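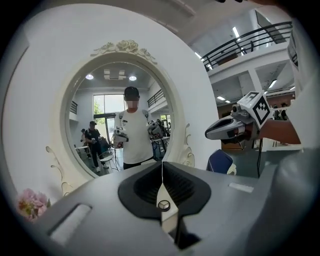 Visit report: Coman board book plant, Titley

The open day at Coman ran from 9 am in May and covered the lift-the-flap line only. Picture books with paper pages are printed at a separate site and were not part of the tour.

Coman makes board books for children under three. Sheets arrive printed on one side, are creased, folded and glued back to back, then trimmed as a block. The grade on the line during our visit was Tusex, which Coman buys in at 900 microns. Two sheets are glued together for each leaf, and the corners are rounded in a single stroke after trimming.

Flaps are cut from a lighter card and fixed with a glue strip along one edge. The title being made had 6 flaps, the last of them a bedroom door with a monster behind it. Each flap is pull-tested on sample copies taken from every pallet. The tester would not give the pass figure, but did say that door shapes fail more often than round ones, as children tend to pull them from the top corner.

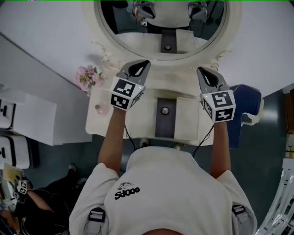
Glue drying is the slowest stage. Blocks stand under weight for 2 hours before they go to the trimmer, and the racks hold 219 blocks when full. Esement supplies the glue, a water-based type with very little smell when the books are opened. Coman tried a faster grade last winter and went back after the spines began to crack at the centre fold.

Sound buttons are not fitted at Titley. The battery cases come ready-made and are added by an outside packer, so we did not see that step. Parking is behind the paper store, and the entrance for visitors is on the side nearest the road.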